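Teleoperation Demonstrator (part-time, fixed term)
Robot Learning Group, Strickland Institute
Location: Dremley campus, with remote work possible after training
Reports to: Paloma Sorensen, Data Operations Lead

About the position

The Robot Learning Group invites applications for the position of Teleoperation Demonstrator. The group is assembling a collection of demonstrations from which a control system will learn to carry out simple tabletop tasks. Most of the work takes place in simulation. Demonstrators guide a simulated arm and gripper by means of a handheld controller and repeat each assigned task from a range of starting positions.

The collection currently holds 3927 accepted demonstrations. Eight positions are available in the coming round, which begins in March. Appointments are for 17 weeks at up to 20 hours per week.

Duties

Record demonstrations according to a written task sheet, including reaching, grasping and placing tasks.
Mark each attempt as complete, incomplete or void before moving to the next.
Write a short text instruction for each accepted demonstration, in plain English.
Review recordings made by other demonstrators and flag those that do not match the task sheet.
Attend a weekly meeting with the engineering staff.

Incomplete attempts are kept and labeled. Demonstrators are not paid by the number of successes, and no one is penalized for a failed grasp.

Requirements

Applicants must be at least 18 years of age and eligible to work in the United States. Steady use of a handheld controller for sessions of up to 50 minutes is required, as is normal or corrected vision. Prior experience with robots is not expected. Experience in animation, surgical simulation, crane operation or similar work will be considered an advantage.

Training and pay

All demonstrators complete a paid training week under Hauke Weidemann, using the Wotach control software. Pay is at the Institute's Grade 3 hourly rate, with the same rate applied to training and meetings.

How to apply

Send a résumé and a cover letter of no more than one page to Delphine Mahmoud, Room 207, Parnine Building. Selected applicants will be asked to complete a practical session lasting around 40 minutes, in which they will use the controller to attempt two tasks in the simulator. The session is used to assess care and consistency, and speed is not scored.

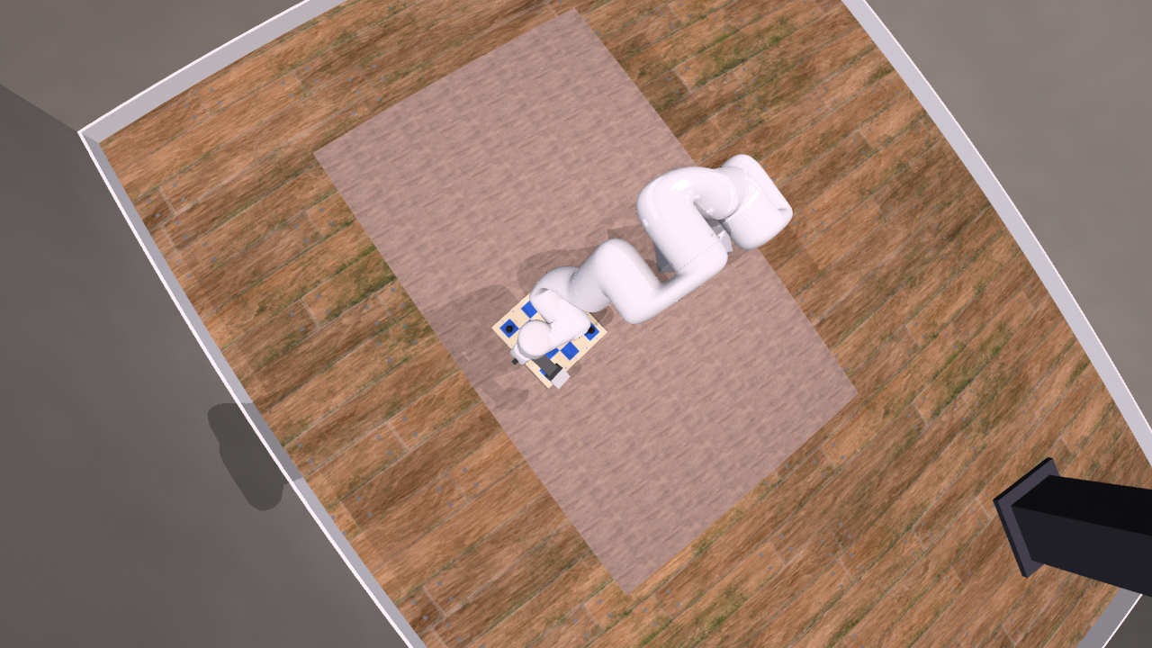
Applicants who need an adapted controller or a different seating arrangement should say so in the cover letter, and the session will be set up accordingly. Questions about eligibility may be directed to Myrtle Blackwood in Human Resources.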